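ゲルマニウム・ファズ

ゲルマニウム・ファズは、ゲルマニウム・トランジスタを増幅素子に用いたエレクトリックギター用歪み系エフェクターの総称である。部品点数は驚くほど少なく、最も簡素なものではトランジスタ二石、抵抗とコンデンサが数個ずつで成り立つ。それでいて、ギター側のボリュームを少し絞るだけで轟音から鈴のような澄んだ音まで表情を変えるのだから、愛好家が何十年も夢中になり続けているのもうなずける。

概要

ファズの基本は、信号を大きく増幅して波形の上下を押しつぶすことにある。つぶれた波形は矩形波に近づき、多くの倍音を含む。シリコン・トランジスタでも同じことはできるが、ゲルマニウムは飽和の始まりが穏やかで、つぶれ方も上下で不揃いになりやすい。この不揃いが偶数次の倍音を生み、太く丸いと評される音色につながる。

回路

代表的な二石式では、初段のコレクタを二段目のベースに直結し、二段目のエミッタから初段のベースへ帰還抵抗を戻す。帰還抵抗には100kΩがよく使われる。入力インピーダンスが極端に低いため、ピックアップのコイルそのものが回路の一部のように振る舞う。ボリュームを絞ったときの美しい変化はここから来ており、逆にバッファーを前に置くと途端に音が硬く、耳障りになる。ワウとの接続順がたびたび議論になるのも同じ理由による。

PNP型のトランジスタを使う機種では正接地、すなわち電池のプラス側がグラウンドになる。現代の負接地のペダルと一つの電源を分け合うと短絡するので、電池で動かすか、絶縁された出力を持つ電源を使う。

素子の選別

ゲルマニウム・トランジスタは個体差が大きい。同じ型番でも電流増幅率が倍以上違うことがあり、製作者は一つずつ測って組み合わせを決める。初段に低め、二段目に高めの素子を置くのが定石とされる。

測定で見落としやすいのが漏れ電流である。ベースを開放していてもコレクタに電流が流れ、これを差し引かずに増幅率を計算すると実際より高い値が出る。漏れが200μAの素子なら、簡易テスターの表示はかなり上振れすると考えてよい。漏れのまったくない素子が最良とも言い切れず、わずかな漏れが二石式のバイアスを助ける場合もある。奥の深い世界である。
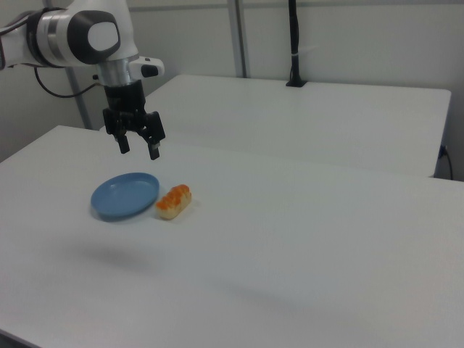

寒い場所でゲルマニウム・ファズの音が変わるのはなぜか。
温度が下がると漏れ電流と増幅率がともに減り、二段目のコレクタ電圧が設計点からずれるためである。音は細くなり、減衰の終わりがぶつぶつと途切れることもある。

温度とバイアス

電源が9Vの場合、二段目のコレクタ電圧は4.5V前後に合わせるのが通例である。夏の屋外ステージではこの値が大きく動き、音がこもったり、ゲートのかかったような途切れが生じたりする。外部に可変抵抗を設けて演奏者が補正できるようにした機種も多く、このつまみを故意に外れた位置へ回して、壊れかけのスピーカーのような音を楽しむ使い方も広まった。

はんだ付けの熱にも弱い。足を長めに残し、ピンセットやクリップで熱を逃がしながら作業するか、ソケットを使って後から差し込む。ソケットにしておけば素子の差し替えも楽で、聴き比べの楽しみが一気に広がる。

主な機種

Jelínek Dernitari
Anurbergの工房Jelínekが製作した二石式の機種。初回生産は400台で、鋳物の円形筐体に音量とファズの二つのつまみを備える。初期型と後期型では出力コンデンサの容量が異なり、初期型のほうが低音がやや引き締まっている。後期型の基板には「854」の印字があり、中古市場ではこれが見分けの手がかりになっている。

Clukau
Dernitariを元にした三石式の派生機種。前段に増幅を一つ加えており、音の伸びがすばらしく長い。一方で雑音も増え、ギターのボリュームへの追従は二石式に及ばない。2月に出た小改訂で入力部に小容量のコンデンサが追加され、ラジオ放送の混入が抑えられた。

使用上の注意

アンプはすでに軽く歪んだ状態にしておくと相性がよい。完全にクリーンなアンプでは高域のざらつきが目立ちやすい。電池はマンガン乾電池が好まれ、消耗して電圧の落ちたものをあえて取っておく演奏者もいる。入力ジャックが電源スイッチを兼ねる機種では、演奏後にケーブルを抜かないと電池が減り続ける。

長く使っていない個体では、まず電解コンデンサの液漏れと容量抜けを調べる。トランジスタは意外に丈夫で、音が出ない原因の多くはフットスイッチの接点か、ジャックの緩みにある。元の部品を交換した場合は、外したものを袋に入れて筐体の中か箱に残しておくと、後の所有者の調査に役立つ。

関連項目
ファズ
ワウペダル
トランジスタ
トゥルーバイパス

最終更新:20/12/2025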